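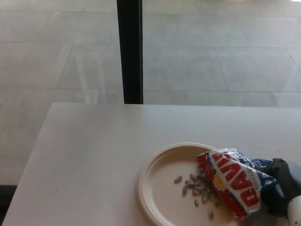
Best place to eat in Prurkasgate? (not the harbour again please)

stirlowsteve
Right, my sister is moving to Prurkasgate in February to start at the college and I've promised her a list. I lived there for a bit years ago but everything I remember has either shut or changed hands. What are people loving at the moment? Any budget, any cuisine, student money preferred but I'll be visiting and I'll be paying, so one nice one as well.

I've seen the magazine list that puts the harbour brasserie top. I went. It was fine. Surely there's better.

mossy_kettle
Oh I am so glad someone asked this! Wu, on the corner by the old tram shed, is my favourite place to eat anywhere, and I include places I've flown to. Get the dumplings with black vinegar, get the cold cucumber, get the aubergine, and then if you've still got room (you won't) get the sesame buns. She'll be in there twice a week. It's small though, so go before 6 or after 8.

Also the bread at Stollix. They do a rye with caraway that I eat standing up in the street.

PaulineBakes
Seconding Wu for the aubergine alone.

Stollix used to be brilliant and I still go, but I do think the loaves have got smaller since they took the second shop. The cinnamon knots are as good as ever. Get there early, they're gone by ten.

mossy_kettle
Smaller?? I'm going to have to weigh one now.

tenpenny
I'll stick up for the harbour brasserie. I know it's fashionable to be sniffy about it because the magazine likes it, but the fish soup is a proper fish soup, with the toast and the rouille and all of it, and they let you sit over it for two hours. For a visiting brother with his wallet out I'd say that's your nice one.

stirlowsteve
tenpenny, I didn't have the soup! I had the burger, which may be where I went wrong.

tenpenny
You went to a fish restaurant and had the burger.

stirlowsteve
I'd been on a train all day.

grantham_lad
The answer is The Railway Arms and it has been the answer since 1899, which is what it says over the door. Pie of the day, mash, gravy in its own jug. Uriel Cabral runs the kitchen now and he's kept the pies and sorted out the veg, which used to be boiled to death. The leek and cheese one is fantastic and I'm a man who resents a pie with no meat in it.

PaulineBakes
Is that the one where you have to order at the little hatch?

grantham_lad
Yes, and it's cash only at the hatch, card at the bar. Order food at the bar and save yourself the bother.

oddfish77
Can't agree on the Railway Arms, sorry. Had the steak pie there last month and it was a stew with a pastry hat. A pie has a bottom. If it hasn't got a bottom you've bought a casserole.

grantham_lad
The steak one is a pot pie, it says so on the board! The others are all proper pies with sides and a bottom. Try the chicken.

oddfish77
I'll try the chicken. I'm not promising anything.

lanternjaw
Nobody's mentioned Elibariki's yet so let me be the one. Elibariki Kashindye does a Tanzanian lunch out of the back of the covered market, and it's the best 5 quid you can spend in that town. Rice, beans in coconut, greens, a piece of grilled chicken if you want to go mad and add a bit. There's a chilli pickle on the counter, help yourself, but start with less than you think. I came out of there last time with my ears ringing and a huge smile on my face – couldn't have been happier.

Weekday lunchtimes only, shut by half two. Chapatis go first.

mossy_kettle
YES. The beans! I can't believe I forgot the beans. I tried to make them at home, three goes so far, and mine taste like hot pudding.

lanternjaw
Did you fry the onions right down first? I asked him and he said most people stop too soon. Mine got a lot better after that – still not his, but I'd serve them to friends.

PaulineBakes
How long is right down?

lanternjaw
20 minutes on a low heat, and then a bit more.

tenpenny
I've never been because I can never find it. Is it the fruit end or the fabric end?

lanternjaw
Fabric end, past the man with the zips.

quietspoon
Slight word of caution for the OP's sister. The town has 4000 students in it and they all discover Wu in the first fortnight of term. If she's starting in February it'll be calmer, but I've queued 40 minutes there in autumn and by the end I'd have eaten the queue barrier. There's a noodle place upstairs on the same street which isn't as good but is very nearly as good, and you can sit down.

mossy_kettle
I've had the upstairs noodles and they're miles off. Lovely staff, watery broth. I'd take the queue.

quietspoon
Get the dry ones with the peanuts and chilli oil, not the soup. Totally different meal.

mossy_kettle
OK I did have the soup. Will go back and report.

stirlowsteve
This is superb, thank you all. So far: Wu early or late, market lunch at the fabric end, chicken pie, rye loaf, and I'm taking her for the fish soup on my first visit. Is there anywhere good for breakfast? She's not a morning person so when I say breakfast I mean eleven.

PaulineBakes
Cinnamon knot will be long gone by eleven!

grantham_lad
Café on the station side does eggs all day. Ask for the potato cakes.

oddfish77
Potato cakes are superb, and there I do agree with grantham_lad. Brown sauce, no ketchup.

tenpenny
Ketchup.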